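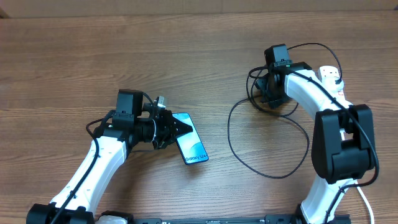
Progress report, Skulden Local History Recordings
25/11/2020

Hi Riet,

Well, we got a lot further than I thought we would when I wrote to you in the spring! The big news first: we now have 84 finished interviews, up from 40 at the last report, and every one of them has been listened to all the way through by a second person (mostly me, with a lot of tea). The former ferry crews were the ones I was worried about, and they turned out to be the biggest talkers of the lot. One gentleman went on for so long about the winter the harbor froze that we had to come back for the rest the week after.

Almost all of the October interviews were done by phone. I'd hoped to keep visiting people at home, but that wasn't going to work this year, and the sound is a bit thin as a result. Konley cleaned up the worst ones for us at their usual hourly rate. You'll see that under "outside services" in the budget sheet, where we're a little over, and I've moved the unspent travel money across to cover it. Please shout if you'd like that done some other way.

Typing up is slower. We have 926 pages so far, and 11 interviews still haven't been started. Place names are the trouble, especially the old names for the fields behind Bassi Street, which everybody spells differently and feels strongly about. Paavo Salminen has lent us his father's hand-drawn map and that has settled quite a few arguments (and started one new one, about where the dairy gate was).

The school booklet is still waiting. I have a draft of the first two chapters, and I'd rather send you those in the new year once the permission forms are back from the families. Four are missing. I've called them all twice and I'll try again next week.

Could we talk about moving the listening evening to late spring? The library is happy to keep our booking open, and I'd really love to have people in the room for it.

Receipts are in the usual folder, apart from the one for postage, which I'm still looking for.

All the best, and thank you again!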